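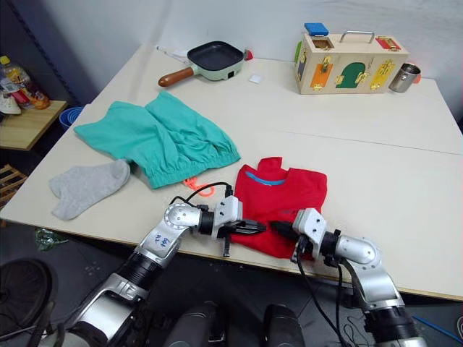 Two arms, one clock

For most of the winter I believed that our folding problem was a perception problem. We have two arms, a few clothes on a table, and a policy that decides what both grippers should do next. With the T-shirt it was usually fine. With socks it was bad. One gripper closed, the other one came a little too late, and the sock was pulled away from the place where the second gripper wanted to take it.

I spent all of December on the cloth segmentation. I made the masks cleaner, I added more training data, I changed how we choose the grasp points on the edge of the fabric. The masks became nice to look at and the socks stayed bad.

What I should have looked at first were the timestamps. Our control stack is called Skorkeck, and it runs one process for each arm. Each process wrote its own time on the joint states, and the camera node wrote a third time. On paper all of them used the same machine clock. But the left arm process put the time on the message when it was read from the bus, and the right arm process put it when the message was published, after a filter. I wrote both of them, so I can blame only myself.

I replayed one long recording in Flolto, our log viewer, and drew the difference between the two arms for 2,846 camera frames. In 2,489 of them the difference was small and I would not worry. In the rest it was growing and then jumping back, and the worst case was 300 milliseconds. For a T-shirt that lies on the table this is nothing. For a sock that is held in the air from both sides it is a lot, because every wrong centimeter goes into the fabric.
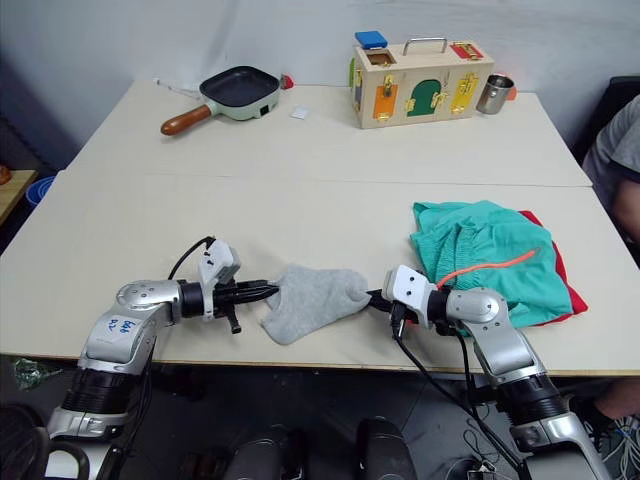 Soledad Cuevas wrote to me after my last post that she would not trust any synchronization done after the fact, and that I should put the time on the message as near to the hardware as possible and then never touch it again. I think she is right, and I did it in that way. The time now comes from the bus read for both arms, it goes through the filter unchanged, and the filter reports its own delay in a separate field.

The second change is in the planner. Before, each arm had its own list of waypoints and the two lists were only started together. Now there is a single list, and every entry contains a target for the left and a target for the right. If one arm is late, the other one has to wait. This makes the motion slower, and in the beginning it also gave me a deadlock – both arms were waiting for a "ready" flag that each of them wanted to set second. I solved it with a small coordinator which is the only one allowed to move the list forward.

The waiting itself needed some care too. An arm that holds fabric should not simply freeze with full stiffness, so while it waits I lower the stiffness along the line between the two grippers. Across this line I leave it as it was. The values are set by hand for now and I am not proud of them.

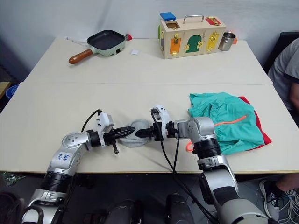
Grippers nearly tip to tip on a small piece of gray fabric.

This close position is where I still see trouble. The collision check in Skorkeck uses simple capsules for the fingers, and they are thicker than the real ones. When the grippers come so near to each other, the planner sometimes says that no path exists, although I can see one with my own eyes. I tried to make the capsules thinner only for the last part of the motion. It works in simulation, but I want to read the code once more before I let it run on the arms with nobody's hand on the stop button.

The timestamp fix is merged. If you use the old recordings, please convert them first with the script in the tools folder, otherwise Flolto will show you the right arm a bit in the future.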